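Okunance two-finger gripper — finger set and service kit
Sold by Bralteditz. Updated August 29, 2026

Replacement fingers for the Okunance wrist mount. Black, tapered tips, sold as a pair. Fits Herkden arms with the 3 screw flange, older flange needs the adapter (part 254, not included).

In the kit: left + right finger, base screws, small tube of grease, hex key.

Fitting. Power off first. Old fingers out, wipe the slide, grease thin — too much and it creeps up to the camera. Screws in by hand, then a quarter turn. Run 5 open/close cycles empty before you pick anything up. Tips shoud meet square, if they cross loosen the right one and start over.

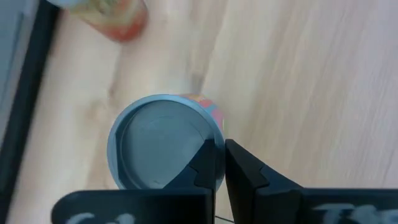

Re-grease every 2000 cycles, sooner in dusty shops. Don't use solvent on the tips. Camera offset has to be redone after every finger change, Thampi software does it under Setup > Wrist.

Back in stock from March, ships same day. No returns on opend grease.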